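Last updated: 28 August 2026

From: Kirsten Cloutier
To: Ravuvar walkers and travellers list
Subject: Re: Three nights in Cao, worth it?

Vaughn Kasprzak wrote:
> Hi all, we're off to Ravuvar in February and have three nights
> pencilled in for Cao before the coast. My sister reckons it's one
> street and a church and we should go straight through to Clokeck.
> Has anyone stayed? Is the hill fort doable with a dodgy knee?

Hi Vaughn,

Oh, please don't go straight through! With all respect to your sister, I suspect she only saw the bit near the bus stand, which does its best to put people off. The old quarter starts behind the grain market, and once you're under the second archway it's all crooked lanes, carved doorways and grey stone steps worn into dips like old spoons. We had two nights and I spent the whole bus ride out sulking that we hadn't booked a third.

The town has 4,000 people or so and most of them seem to be related to whoever runs your guest house, so ask at breakfast for anything you need. We mentioned wanting to see the weavers' hall and by lunch a cousin had turned up with the key. Take cash, as the one bank machine was being temperamental while we were there.

On your questions, in a bit of order (I do ramble, sorry):

1. The fort. There are 97 steps from the lower gate and they're uneven, with a handrail on the top part only. I'd go early, take a pole and have a good long sit at the cistern, where there's shade and a lovely view over the tiled roofs.
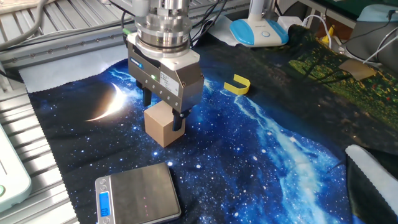
2. The Fenus temples. Number 14 bus from the grain market, and do get the first one. The small shrine by the tank has the best carving, dancers and elephants mostly, and the big one was half under scaffolding on our visit. Daithí Mac Mathúna posted good notes on the inscriptions a while back, they should be in the archive.

3. Where to stay. Anything inside the walls. The newer hotels on the Clokeck road are comfy enough but you'd miss the evenings, when everyone brings chairs out into the lane.

February should be gorgeous, cool enough in the mornings for a jumper. Let us know how the knee goes, and give my love to the old fellow selling guavas at the archway if he's still there.

Cheers,
Kirsten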